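Keeping Dry Goods Dry (and Bug-Free) in a Small Kitchen

Pantry & Storage
By Shamim Virk

I used to be a rubber band person. Rice, lentils, flour, the last third of a box of noodles - everything got twisted at the neck, banded, and shoved to the back of the cupboard. Then one June I opened a sack of whole wheat flour and something in it was moving. I threw out half a shelf that night and spent the next morning with the vacuum and a toothpick, getting into the little holes where the shelf pins go. (Do the holes. They love the holes!)

So this page is everything I do differently now, plus a few things readers have sent in that I tried and liked.

The freezer trick comes first. Any flour, rice, cornmeal or oats that come into my kitchen go into the freezer for 5 days before they go on the shelf. Leave them sealed while they're in there, and let them come all the way back to room temperature before you open them, or you'll get condensation inside and a nice clump of paste at the bottom. I have a basket in the freezer that is only for this and my family has mostly learned not to put peas in it.
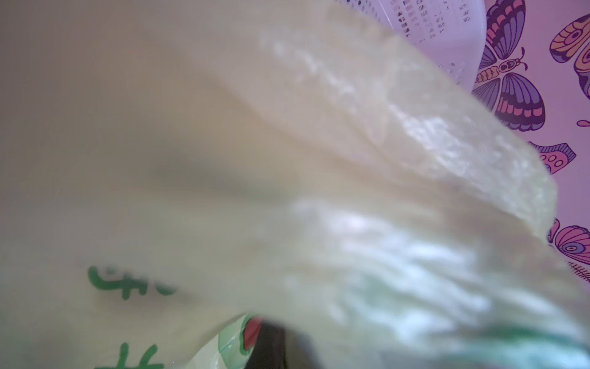
4 min read

Plastic bags from the store are fine for getting food home, and some of them are thick enough to keep using for a while. The thin crinkly ones I don't trust. They get tiny splits along the creases, usually right where you've folded them over and over, and you won't notice until there's a trail of rice along the shelf. If I want to keep something in its bag because the cooking directions are on it, I put the whole bag inside a jar or a lidded tub. Otherwise I cut out the directions and tape them to the lid.

About closing bags. Clips work if the bag is folded properly first, and most of us don't fold properly, me included. Press the air out from the bottom up, fold the top over at least three times in narrow folds, then clip. With one big floppy fold the clip holds the corner and the middle gapes. I've had the same set of Jotano clips for years and the springs are still good, but plain wooden clothespins do nearly as well if you use two.

For jars, I like a wide mouth so I can get a measuring cup in. I bought four of the tall Skalura ones and regretted it a bit - they look lovely and I can't reach the bottom of them. They hold spaghetti now. The squat Tusta tubs are ugly and stack beautifully, so they do most of the work.

Labels! Masking tape and a marker. Write what it is and the month you opened it. You think you'll know cornstarch from powdered sugar by looking, and you will be wrong on the day you're making gravy.

Brown rice and whole grain flours go off much faster than the white kinds because of the oil in them. Smell them when you open the bag so you know what fresh smells like. Once it turns sort of like old crayons, it's done. I keep brown rice in the fridge if there's room, and if there isn't room I buy less of it.

A few odds and ends:

Brown sugar gone hard? Put a slice of bread in the tub overnight.

A few grains of dry rice in the salt shaker still works, same as it did for my grandmother.

Bay leaves in the flour - I've tried it with and without and couldn't tell you the difference. Doesn't hurt, smells nice.

Don't store anything dry over the kettle or the dishwasher. The steam gets in everywhere, and I lost a whole jar of milk powder that way.

Wipe the shelf with a barely damp cloth and let it dry with the door open before you put things back. I do mine after dinner and close it up at bedtime.

Next time I'll get into spices, and whether those magnetic tins are worth the money. I have opinions!

Filed under: pantry, storage, flour and grains
26 comments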